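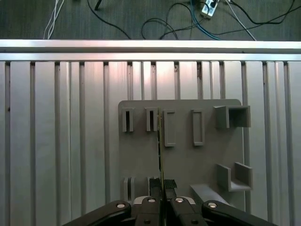
3. Slot Insertion Test

3.1 Setup
The gray panel stands upright against the aluminum profile wall in the Clalgate shared workshop. Its holders are molded in two rows. Only the narrow slotted holders in the upper row were used for this test. The two-finger gripper holds the thin part near its lower end, and the wrist camera supplies the view for alignment.

3.2 Procedure
Each run starts from the same arm position. The Manalo script moves the part beside the slot, corrects the angle, then pushes at reduced speed. A run is stopped after 6 seconds without contact.

3.3 Results
We logged 159 runs in April, and 94 ended with the part fully seated. Most failures were angle errors — the part tilted between the grip pads during the push.

3.4 Open Items
Repeat with the Trodier pads. Recalibrate the camera after any change of fingers.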